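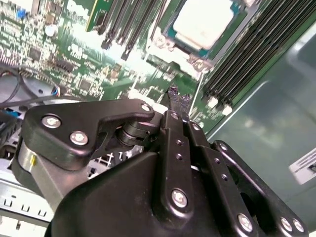
Berkine Records: vinyl reissue, catalogue 102

Berkine has reissued the second Edum LP, first released in an edition of 500 and out of print since. The new pressing is cut from the original quarter-inch stereo masters, which were kept at the Prindport studio. Side A needed no repair. On side B, two tracks had dropouts in the left channel, and these were patched from a safety copy made at the same session.

Ruba Rawashdeh did the transfer and the cut in June. She has left the levels lower than on the first pressing, where the horns distort towards the inner groove. The bass is now centred below 127 Hz and the closing instrumental runs to its full length, with the early fade removed.
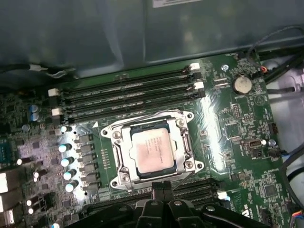

The running order is unchanged. The one addition is the 7-inch version of "Eshun", a slower take with organ in place of the electric piano and a conga part mixed well to the right. It comes as a separate single with the LP and is not sold alone. The drum break at the start is four bars longer than on the album.

The pressing is 1,243 copies on black vinyl, in a single sleeve with a printed inner. Session credits, missing from the first edition, are on the back. Subscriber orders go out first, in November 2022. Shops receive theirs after that.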